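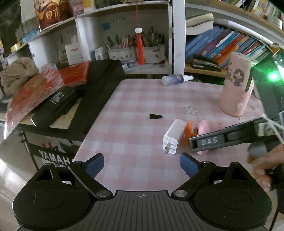
Fig. 3. Adapter on a table with a checked cloth, prongs facing forward.

Section 3: Setting up your Nisden bedside lamp

Welcome to the part of the guide where you get to have some light! We know that a good many people like to skip straight to plugging things in, and you will come to no great harm if you do, but the Nisden has one or two little ways of its own and ten quiet minutes now will save you hunting for this booklet at bedtime.

Before you begin

Find a flat, steady surface within reach of a wall socket. A bedside table is the obvious choice, though a shelf or a chest of drawers will do nicely if it is no higher than your shoulder when you are sitting up in bed. The lead on the Nisden is 80 cm long, so measure first if your socket is behind the wardrobe (ours always seem to be).

Please use only the adapter packed for your region. Lamps bought through our Harnisberg shop and lamps sent out from Drorketthorpe have different plugs, and the order card in the lid of your box will tell you which one you ought to have.

Putting the lamp together

1. Lift the base out of the box and stand it the right way up. The felt side goes underneath.

2. Slide the stem into the collar until you feel it settle, then turn it clockwise as far as it will go. Firm hands are fine here, but put the pliers away.

3. Lower the shade over the stem. The narrow end goes at the top, although we have seen it done the other way in one or two homes and it looked rather cheerful.

4. Push the small round end of the lead into the socket at the back of the base.

5. Plug the adapter into the wall and switch on at the socket if yours has a switch. The ring around the base will glow for a moment and then go out.

6. Touch the top of the base once. Your lamp should come on at its lowest setting.

Note: if the ring keeps on glowing, unplug the adapter, leave everything alone for a minute or so and start again from step 4.

Choosing your brightness

There are 11 levels, and a short tap moves you up by one. Once you reach the brightest, the next tap takes you back to the bottom. To turn the lamp off, rest your finger on the base until the light fades away – it fades slowly on purpose, so that you can get yourself settled under the covers.

The lamp remembers the last level you used, even after a power cut. To make it forget, hold your finger on the base while you plug the adapter in, and let go when the ring glows.

Caution: keep the adapter away from water, and that includes the glass on your bedside table. Never cover it with bedding, cushions or clothes while it is plugged in. If the casing is cracked or either prong is bent, stop using it and ask us for a new one.

Caution: unplug the lamp before you dust it. A soft dry cloth is all it needs.

Spare parts

Shades, leads and adapters can be ordered by post or telephone from our Buthelezi workshop. The part number for the standard shade is 361, and for anything else Evdokia Kalogeropoulos on the spares desk will happily look it up if you give her the number stamped under the base.

Setting the sleep timer is covered in Section 4.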